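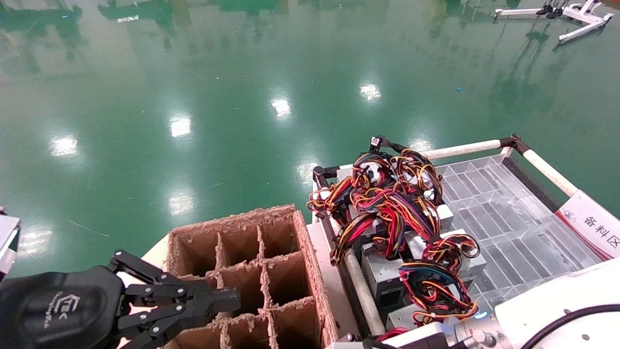
Home | Topics | Software | Utilities | Index

Pumadum

Print this page | E-mail this article

Pumadum is a file backup utility for desktop computers running Windows. It copies folders chosen by the user to a second disk, a network share or a removable drive, and keeps older versions of each file so that an earlier copy can be brought back. The program was written by Dace Juška and is published by Kairys, a small software company. It is sold with a perpetual license, and a reduced edition is available at no cost for home use.

History

Juška began the program as a set of batch scripts for copying accounting files between office computers. The scripts were later rewritten as a single program with a graphical window, and the first public release followed under the name Rindov Copy. The name was changed to Pumadum when Kairys took over publication, although the word "Rindov" survives in several folder names and in the title of the log file, rindov.log.

Early releases copied every selected file on each run. Version 2 introduced incremental backup, in which only files changed after the previous run are copied. Rūta Šimkus joined the project at that stage and wrote the scheduler, along with most of the printed manual. Version 7 replaced the old catalog format and added support for Windows 10. Backups made with earlier versions can be read by version 7, but an older copy of the program can't open a catalog once it has been converted.

Operation

A backup in Pumadum is defined by a job. Each job has a source list, a destination and a schedule. The source list may contain folders, single files or name patterns such as *.doc. Exclusions are entered in the same list with a minus sign in front and are read from top to bottom, so an exclusion placed above a matching folder has no effect on it. Users moving from other programs often set up their lists in the wrong order for this reason, and the manual gives the subject a chapter.

When a job starts, the program compares the size and modification time of every source file with the entry in the catalog. Files that differ are copied. An optional setting compares file contents by checksum, which takes longer but finds changes made by programs that reset the modification time. Files held open by another program are read through the Windows shadow copy service if it is available. Otherwise they are skipped and listed in the log.

Schedules run through a background service, so a user doesn't need to be signed in. A job missed while the computer was off is started at the next boot, after a delay of 10 minutes. The delay can be changed in the settings window but can't be set to zero.

Catalog

The catalog is a single file stored at the root of the destination. It records the path, size, time and version number of every file in the backup. A catalog can hold up to 2,046 restore points. When the limit is reached, the oldest restore point is merged into the next oldest and the job continues. File versions that exist only in the merged restore point are removed.

If the catalog is lost or damaged, it can be rebuilt with the Repair command, which reads the header of each stored file. Restore points recovered in this manner keep their times but lose any labels the user gave them. A second copy of the catalog may be kept on the source computer, and the setting is switched on by default from version 7.

Restoring files

Files are restored by opening a job, choosing a restore point and selecting what to bring back. They may be written to the original location or to another folder. Existing files aren't overwritten unless the user allows it. Permissions are restored only when the program is run by an administrator and the destination uses a file system that stores them. Backups kept on FAT32 drives therefore return with the permissions of the folder they are placed in.

Pumadum doesn't make disk images. It can't be used to restore a working copy of Windows to a blank disk.

Encryption

Stored files may be encrypted with a password chosen when the job is created. The password can't be changed later without making a new backup. File names remain readable in the catalog of an encrypted job unless the Hide Names box is also checked. The home edition doesn't include encryption.

Related software

Bruswood is a separate viewer, also from Kairys, that opens Pumadum catalogs without being able to alter them. It runs without installation and is intended for computers where only occasional access to a backup is needed. It can search several catalogs at once and export the results as a text file. Encrypted jobs can be opened in Bruswood if the password is known.

See also: Incremental backup; File versioning; Shadow copy; Checksum

Print this page | E-mail this article

Contact us | Copyright, all rights reserved | Back to top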